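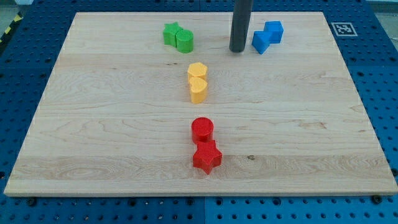 Robotique de service et d'atelier
Séance 4 : trier, ranger, déplacer. Où en est-on ?
Notes de cours, version du 29 avril 2019
Enseignant : Andri Nägeli. Travaux dirigés : Ketsara Wattanapong

1. La question de la séance

Une machine peut-elle aujourd'hui prendre en charge une corvée ordinaire, à la maison ou à l'atelier ? La réponse dépend de ce qu'on appelle une corvée. Visser toujours la même pièce au même endroit est un problème réglé depuis longtemps. Débarrasser une table, plier du linge ou remettre des jouets dans leur boîte ne l'est pas. Entre les deux se trouve une zone intermédiaire, celle des objets simples posés sur un plan dégagé, et c'est celle qui nous occupe.

2. Pourquoi commencer par des blocs

Un bloc en plastique ne se déforme pas. Sa couleur est unie et sa forme connue d'avance : cube, cylindre, étoile, cœur, prisme. On peut le pousser sans l'abîmer. Les difficultés qui restent sont donc celles du déplacement lui-même.

Pousser est plus simple que saisir du point de vue mécanique, une tige à bout arrondi suffit. Le calcul est moins simple. La trajectoire du bloc dépend du point de contact et du frottement sur le plateau, deux grandeurs que l'on connaît mal. Un cylindre debout tourne sans que cela se voie. Une étoile accroche par ses branches et pivote. Deux blocs qui se touchent bougent ensemble, et les séparer demande une stratégie à part.

Exercice de la semaine : donner un ordre de poussées qui amène chaque bloc à côté de celui de même couleur, puis un ordre qui défait ces paires. Comparer la longueur des deux solutions.

3. Perception

Un marqueur imprimé, noir et blanc, posé à plat sur la table fournit un repère fixe. On en déduit la position de la caméra par rapport au plan de travail. Les couleurs saturées facilitent la segmentation, mais il faut se méfier des ombres sur les faces latérales : un jaune à l'ombre tire vers l'orangé et un rouge devient presque brun. Prévoir des seuils larges en teinte, stricts en saturation.

Theerawat Intarasuk a repris ce point dans son mémoire. Sa base comporte plus de 3000 poussées enregistrées sur un même plateau. Le modèle appris prédit bien le déplacement d'un bloc isolé et nettement moins bien celui de deux blocs en contact.

4. Ce que l'on sait faire à l'atelier

Le cas Galwood (polycopié, p. 22) : tri de chutes de bois par longueur, pièces présentées une à une sur un tapis. La cellule fonctionne sans surveillance constante. Elle s'arrête dès que deux pièces se chevauchent, et un opérateur les écarte à la main.

Le cas Kultis : mise en bac de bouchons de couleur. Le changement de format prend une demi-journée de réglage, pour un geste qu'un employé apprend en quelques minutes.

5. Ce que l'on ne sait pas faire à la maison

Dans un logement, le plan de travail n'est ni dégagé ni repéré. Les objets sont souples, transparents, empilés, parfois fragiles. La consigne est vague elle aussi : « range la table » suppose de savoir ce qui se range et où. Le projet Paisan, présenté en octobre par Oranuch Ratanaporn, s'était limité à une seule étagère, et le temps de rangement restait supérieur à celui d'une personne.

On retiendra pour l'examen la distinction entre réussir une fois et réussir régulièrement. Une démonstration filmée renseigne sur le premier point seulement.

6. À lire et à rendre

Lire le chapitre 2 du polycopié, sans les annexes.
Rendre l'exercice des poussées sur une page, schéma compris. Les solutions qui soulèvent un bloc ne sont pas acceptées.
Les questions sur la calibration sont à adresser à Ketsara Wattanapong avant la prochaine séance, qui portera sur la saisie à deux doigts.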